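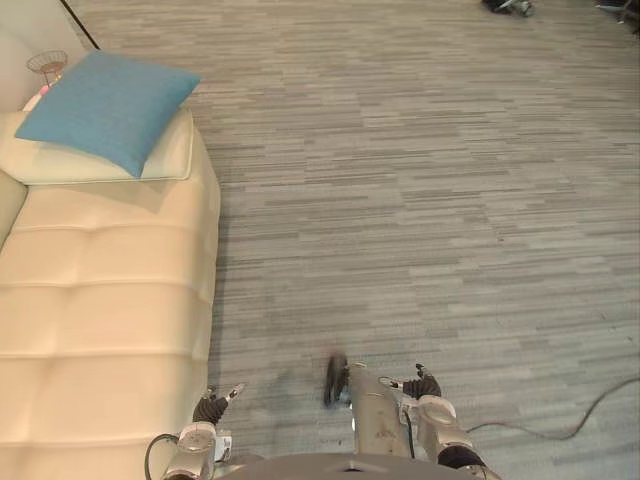
4. Taking Body Measurements and Preparing the Bodice Pattern

This section applies to all Closwood formal dress patterns with a fitted bodice. Complete it before cutting any fabric. Skirt and sleeve adjustments are covered in Section 5.

4.1 Before you begin

You will need a flexible tape measure, a length of narrow elastic, a pencil, a clear ruler, pattern paper, and the Closwood measurement card supplied in the envelope. Wear the undergarments you intend to wear with the finished dress. A different bra can move the bust point by almost an inch.

Note: Pattern sizes do not correspond to store sizes. Select your size from the chart on the back of the card.

4.2 Taking measurements

1. Tie the elastic around your natural waist and let it settle. Leave it in place until all measurements have been taken.
2. Measure the high bust, directly under the arms and above the fullest part of the chest.
3. Measure the full bust, keeping the tape level across the back.
4. Measure the waist along the elastic. Do not pull the tape tight.
5. Measure the back length from the prominent bone at the base of the neck to the elastic. A second person should take this measurement.
6. Write each figure on the card in pencil.

If the full bust exceeds the high bust by more than 3 inches, choose your size by the high bust and complete the full bust adjustment in Section 6.

4.3 Adjusting the bodice length

1. Compare your back length with the figure printed on the back bodice piece.
2. To lengthen, cut along the double line and spread the two parts over pattern paper by the required amount. Tape them flat.
3. To shorten, fold along the double line. The depth of the fold is half the amount to be removed.
4. Redraw the side seam and any dart that crosses the line.
5. Repeat on the front bodice and on both lining pieces.

Caution: Do not lengthen the bodice at the lower edge. The waist seam will no longer match the skirt.

4.4 Making a test bodice

Cut the front and back from plain cotton with 1-inch seam allowances. Sew the darts, shoulders, and side seams with a long stitch, and leave the center back open for pinning. Sit, raise both arms, and reach forward – formal dresses are often fitted standing only. Mark any changes on the cotton and transfer them to the paper pieces.

Caution: Silk and satin show pin holes and removed stitches. Finish all fitting changes on the test bodice before proceeding to Section 5.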